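Report on the Visit to the Prasville Household Materials Recovery Center

The delegation from the Plornstead Public Works Department visited the Prasville Household Materials Recovery Center on October 5, 2018. The visit was arranged at the invitation of the center's director, Lech Krawczyk, and formed part of the department's review of curbside collection. Trinh Lại, deputy superintendent of sanitation, led the Plornstead party.

Arrival and introduction

The party was received in the main office and given safety vests and ear protection. Mr. Krawczyk gave an opening talk on the history of the site, which served as a grain depot until the town bought it. The center now takes household recyclables from Prasville and the surrounding townships and employs 34 people over 2 shifts. Glass is kept apart from the start and does not enter the main building.

Receiving floor

Trucks are weighed at the gate and tip their loads onto a concrete floor under a roof. The delegation watched two loads come in. Staff remove large items by hand before the material goes up the belt. Mr. Krawczyk stated that garden hoses and plastic bags cause the most stoppages, and that the line is halted twice per shift for cleaning. Ms. Lại asked whether a printed notice to residents had made a difference. The center's experience is that notices left at the curb, on the container itself, are read more often than those sent by mail.

Baling and storage

The baler, supplied by Bisix, was in operation during the visit. Cardboard bales are stored indoors and leave by truck twice a week. On the day of the visit the storage hall held 166 bales, most of them mixed paper awaiting a buyer. Prices for mixed paper have been poor for some time, and the center has rented extra space from the Räsänen warehouse across the road. Plornstead has no comparable space and would need to settle this point before changing its own collection.

Collection routes

After lunch the delegation reviewed route maps with the dispatch office. Prasville collects paper and containers in alternate weeks. A trial in a district of 1000 households began last spring, with weekly collection and smaller containers. Missed pickups fell during the trial, but labor costs rose, and the town has not decided whether to extend it.
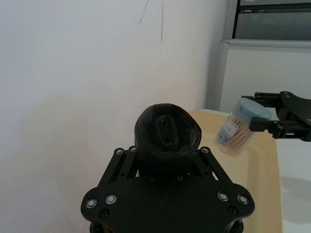
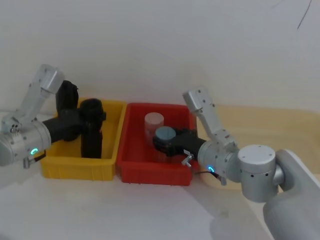
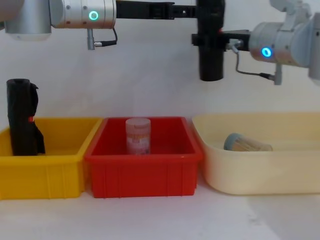
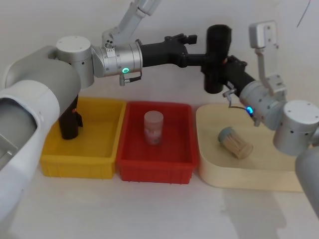 The closing discussion dealt mainly with contracts. Mr. Krawczyk advised that any agreement with a paper buyer should state who pays for a rejected load, and offered to share the wording Prasville uses. Ms. Lại will request a copy in writing.

The delegation makes the following recommendations to the department:

Plornstead should obtain quotes for covered storage before the next budget review.
Curbside notices should be tested on one route.
The question of weekly collection should be held until Prasville has published the results of its trial.

The department thanks the staff of the center for their time. A return visit by the Prasville dispatch office is planned, and the date will be announced to all route supervisors.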